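Can a Robot Do the Dishes Yet?

Sort of! I write the Golari science pages for kids, and you ask me this more than anything (236 letters so far). Look at this job.

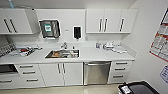

A long white counter with a very full sink.

You'd know where to start, right? A robot has to work out what's a cup and what's a spoon, then how hard to squeeze. Metal parts move the way they're built to move, and your squishy fingers are still way better at slippery stuff. 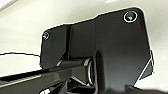
Page last changed: March

Plates in a neat stack are easier, because a robot can guess where the edges are. A mug sitting on top makes it trickier. And towels! They fold and flop into a new shape every time.

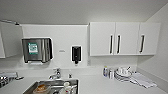
Try It: Be the Robot

Put on 2 thick mittens, close one eye and pick up a plastic cup.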